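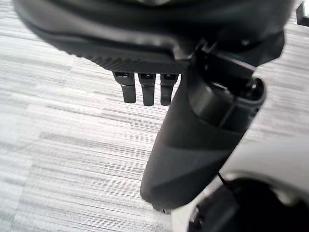 フェベン・テショメさんからの質問です。ソファーにぬいだ服を置いておくと、どうしてしわになるのですか。置いただけで、だれもふんでいないのに、と書いてありました。

服の布は、細い糸をたくさん組み合わせてできています。布がくしゃっと重なると、糸は折れ曲がります。そのまま時間がたつと、糸は曲がった形をおぼえてしまいます。これが「しわ」です。人がふまなくても、布そのものの重さで折り目がつきます。
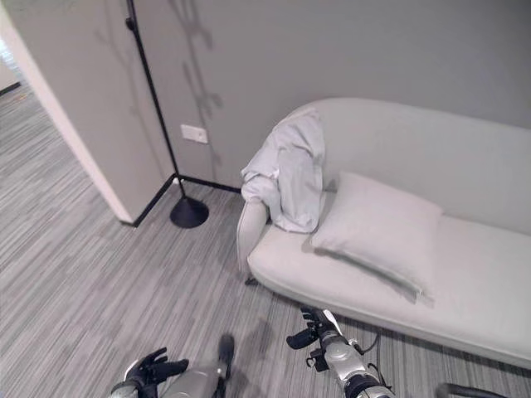 ソファーのひじかけにかかった白い布

しわのつきやすさは、糸の種類でちがいます。綿や麻は水分をすいやすく、しわになりやすい糸です。ポリエステルは水分をあまりすわないので、形がもとにもどりやすくなっています。

では、ぬいだ服はどうすればよいでしょうか。まず、両はしを持って、横に軽く引っぱります。強く引くと布がのびてしまうので、たるみが少しのこるくらいでかまいません。
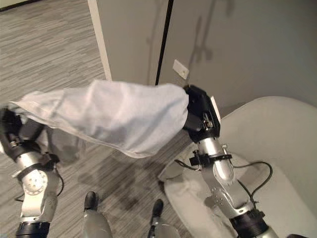

次に、手のひらで布をなでて、まん中から外へしわをのばします。そでは内がわに折り、すそを持ち上げて2回折ります。えりのある服は、えりの形を先に整えておきます。

ゆかの上でたたむときは、カーペットのごみを先に取っておきましょう。細かい毛やほこりは、白い布につくと目立ちます。
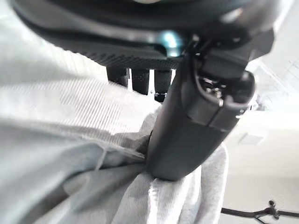

たたむ前に、布がしめっていないかもさわってたしかめます。しめったまま重ねると、においが出ることがあります。冷たく感じたら、ハンガーにかけてかわかします。

ついてしまったしわは、きりふきで少し水をかけ、形を整えてつるしておくと、うすくなります。水で糸がやわらかくなり、曲がった形がもどりやすくなるからです。それでものこるしわには、おうちの人といっしょにアイロンをかけてください。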